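Trokov wrist brackets and finger set: six months on a two-armed bench robot

Posted 18 December 2025

I bought the Trokov bracket kit back in June, when the old mounts on our pair of arms had started to creep. You'd tighten them on a Monday and by the end of the week the left gripper would be pointing a touch low, enough to miss a thin edge and pinch at nothing. I put up with it for far too long. So this is a review of the kit, but also of what it's like to look after, which is the bit I wanted to read before I spent the money and couldn't find anywhere.

In the box you get two white brackets, a bag of screws, a pair of long fingers for each gripper and a folded sheet of instructions with drawings so small I ended up photographing them and zooming in on my phone. I paid 643 for the lot, delivered. The Marchal equivalent was 1185 when I looked, and I'm sure it's lovely!

Fitting took me an afternoon. The left arm was easy. The right one I managed to put on half a turn out, so the cable came off the wrong side and pulled tight every time the wrist rolled. Do yourself a favour and work out where the cable wants to go before you tighten anything. I leave a generous loop at the wrist now, then move the arm by hand through everything it's likely to do and watch the slack. If it goes taut anywhere, start again (sorry).

The screws are my main grumble. They're soft, and I'd rounded one off before I'd finished the first bracket. Miłosz Urbańczyk, who shares the bench with me, swapped his for a pack of Closto ones and hasn't had trouble, so I've done the same. It's a cheap fix but you shouldn't need it on a kit at this price.

After fitting, you have to redo the tool offsets on both arms. The sheet gives this one line. I touched each fingertip to the same mark on the table, saved it, came at it again from the other side and kept going until the two agreed. Then I moved on to soft things, which will show up a bad offset much faster than a block will. Zipped pouches are my favourite for this. The fabric gives, the contents slide about, and both grippers have to be at the right height or one ends up hauling the thing out of the other.

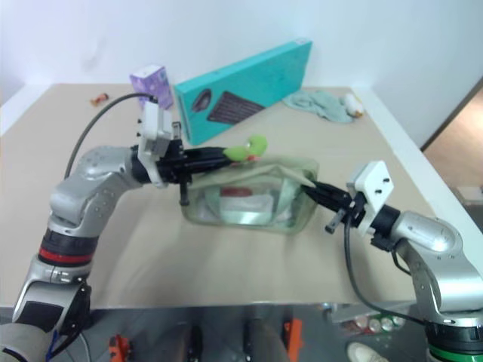
Both grippers on the green pouch, with the new brackets and the long fingers on.

The fingers themselves are very good. They're long enough to get at a pouch lying flat without the wrist coming down on top of it, and I've not bent one yet, despite a couple of meetings with the table that made me wince. They do pick up grime, and a mucky finger slips on shiny fabric, so I wipe them down before each session with a damp cloth and let them dry.

My routine is pretty dull otherwise. I check the bracket screws after every 50 runs, look along the cables for rubbing, and redo the touch test if anything has had a knock. It takes me 8 minutes if I don't get distracted. The left bracket has needed a nip up twice since the screws were changed, the right one never.

Support has been mixed. I wrote to Flerkden, the shop I bought it from, about the rounded screw and they sent a new bag without any fuss. My question about spare fingers got a reply telling me to buy another full kit — no thank you. I'd love to see them sold in pairs.

Would I buy it again? Yes, with better screws in the drawer before I started. Four stars. If anyone has found a source for the fingers on their own, please leave a comment.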